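Robots at Work: Your Questions, My Answers

Questions collected by Juwita Ong, Zumdale break room
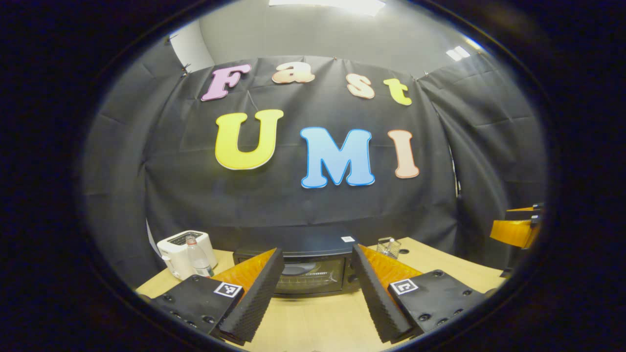

I started on the prep line at Zumdale long before anyone said the word "automation" in a meeting, and now I split my week between the line and the training bench. People stop me in the hallway with the same questions, so I'm writing the answers down. The bench is the part most of you ask about first. You take a hand-held gripper with the orange fingers, you stand at a table with ordinary kitchen stuff on it like a toaster and a countertop oven, and you do a normal task the way you'd normally do it. The robot arm learns from the recordings later. And yes, you get used to the big colorful "Fast UMI" letters on the curtain. I barely see them now.

Am I going to lose my job?
I asked this too, loudly, in front of Farah Entili from HR. What we have in writing is that no one on the prep line gets let go because of the arms through the end of next year. After that I can't tell you, and neither could she. What did change is that 3 of us moved to mixed shifts, half line and half bench. If you want more than that, go ask Farah and make her say it to you directly!

Do I have to do bench time?
Nope. It's a sign-up sheet by the time clock. Melur Majimbun tried one session, hated it, went back to the line and that was the end of it. She still has her same hours.

Does it pay more?
A little. There's a bench rate on top of your regular hourly, and it shows up as its own line on your stub. Mine was missing in February and payroll fixed it on the next check, so look at your stub.

Do I need to know computers?
I can't get my own printer to work, so no. Izzati Sinaga starts and stops the recordings. You need hands, some patience, and the willingness to open the same oven door over and over (and over).

How long is a session?
Two hours, with a break in the middle. I used to skip the break and my wrist let me know it. The gripper doesn't feel like much until you've been holding it out in front of you for a while. Switch hands if the task allows, and tell Izzati if something hurts.

What happens if I mess up?
You say "bad one" out loud and start over. I drop things all the time. Benedetta Leone at Lundach, who sets up our task lists, would much rather hear about it than find it in the recordings -- and she does find it.

Am I being filmed?
The camera is on the gripper, so mostly it gets the table and whatever you're reaching for. Your hands or a coworker could wander into it. Recordings go to Lundach and the agreement says they can't be used to time you or write you up. I read the whole thing, all 14 pages. There's a copy in the break room if you don't trust my reading.

Will the arms be any good at this?
Depends on the day! Loading trays, pretty decent. Anything floppy or slippery, I'd still bet on Melur. Somebody has to stand there and sort it out when one gets stuck, and right now that's us.

Can I switch back if I change my mind?
Yes. Tell your shift lead before the Monday schedule goes up and you're back on the line that week.

Who do I ask about something that isn't on here?
Me, any time after the 2 o'clock break. Pay and contract stuff goes to Farah. If it's about the bench equipment, catch Izzati before she leaves, and don't try to fix it yourself -- I did that once with a loose screw and heard about it for a week.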